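Teleoperation demos: does the count mean anything?

hweerasinghe
I've been handed the data side of a two-arm sorting cell and I want a sanity check before we sink another month into it. The task is clearing bottles off a surface and into a bin. One operator drives both arms by remote control, we record joint positions, gripper state and video, and the plan is to train on that. The vendor we talked to, Harneck, says 200 demonstrations is enough for "a reliable policy." I asked reliable at what and got a slide deck back.

We have 100 recorded. My boss wants to know why we don't stop there. I'd like to know why anyone thinks the number tells you anything. Has anyone here trained on this few and gotten something you'd leave running through lunch?

pellow_fan
200 is fine for a task like that. We got a decent policy out of fewer on a Pellow setup. It's bottles in a bin, it isn't knitting.

rmishra
Decent meaning what? Every time someone posts a success rate in this forum I ask how the bottles were placed before each run, and every time it's "oh, we put them back where they were." Then you've got 200 copies of the same demo and a policy that memorized a table.

pellow_fan
We moved them between runs. Not randomly, but we moved them.

rmishra
"Not randomly" is carrying that whole sentence. People have habits. You set bottles down with the caps facing you and a hand's width apart, and you don't notice. Then a customer dumps a bag out and they land on top of each other.

hweerasinghe
Ours don't get set down neatly, at least. I tell the operator to drop them. I'll post one so we're all arguing about the same thing. Taken partway through a demo.

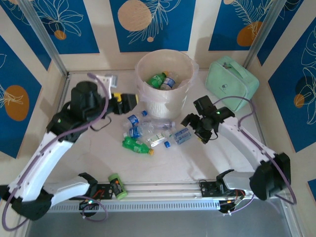

Two in the bin, five bottles still on the table, right gripper just over one of them.

What I like about this layout is the overlap on the left of the cluster, where one bottle partly covers another. What worries me is everything that isn't a bottle. There's a little white and green box or card in the middle and a loose blue cap beside it, and I never wrote down whether those count as trash. I went back through the recordings. Some operators pick up the cap, some leave it, and one guy spends longer on the cap than on everything else put together.

habibur_s
That's your real problem and no number of demos fixes it. If half your people go for the cap and half don't, the model learns to hover over the cap. I've watched an arm do that until somebody hit stop.

Write the rule down, throw out the recordings that break it, and count again. I'd bet you don't have 100 anymore. We went from 100 to 90 with a much simpler rule than yours.

pgamage
Agree on the rule. I don't agree on throwing them out. Tag them and hold them back. You may want small parts later and you'll be sorry.

Also, what's the green bag thing in the back corner, and is it always there?

hweerasinghe
Zippered pouch. It is not always there. I see where you're going.

pgamage
I'm going exactly there. Either it stays put in every recording or it moves around a lot. In for half the set and out for the other half, depending on who was driving, is the worst version. The blue leaf panels don't bother me as long as they're the same when you test, but don't tell anyone the thing "generalizes" until you've changed the walls.

pellow_fan
This is how you guys talk yourselves out of ever training anything. Train on the 100. Takes an afternoon. Look at where it fails and record more of that.

rmishra
That's the first thing you've said I'd sign. As long as the test layouts get chosen before anybody sees the policy run.

mio_k
I drive these for a living, so here's the view from the other end of the cable. Nobody asked the operators anything in this thread.

Remote control with two arms is tiring and you can see it in the data. My first few demos of a session are slow and careful. After that I get fast and sloppy, and I start using only the arm I like. If you've got two arms, check how often each one really does the picking. At Curnholm they found out one arm was mostly along for the ride, and they'd paid for both.

And clear bottles are miserable to judge over a camera feed. I close the gripper early, miss, and go back in. Do you keep the misses?

hweerasinghe
We've been deleting them.

mio_k
Keep the ones where I recover. Otherwise the robot has never seen a missed grab and has no idea what to do after one.

habibur_s
Khondokar's people say the same thing. I didn't believe it and I'm still only half convinced. Recoveries, sure. If you leave in every fumble you're teaching it to fumble.

mio_k
I said the ones where I recover.

habibur_s
Fair.

rmishra
Would any of this be faster by hand? Grab the arm, push it through the motion, skip the remote.

mio_k
One arm, maybe. With two you need both hands on the robot and your own body ends up in front of the camera. I've tried it and I wouldn't go back for this job.

hweerasinghe
OK. Plan for now: cap and card get ignored, in writing. Pouch comes out of the cell. Clean recoveries stay. Train on whatever's left and test on 4 layouts that rmishra picks and doesn't show me.

I'm still not telling my boss that 200 is the answer.

rmishra
Sending them tonight. You won't like the second one.

Related threads
Gripper keeps closing on air with clear plastic
How long should a teleop session run before a break?
Hand guiding vs. leader arms for short tasks
Does anyone relabel old demos?
Harneck quote, is this normal?

Last updated in April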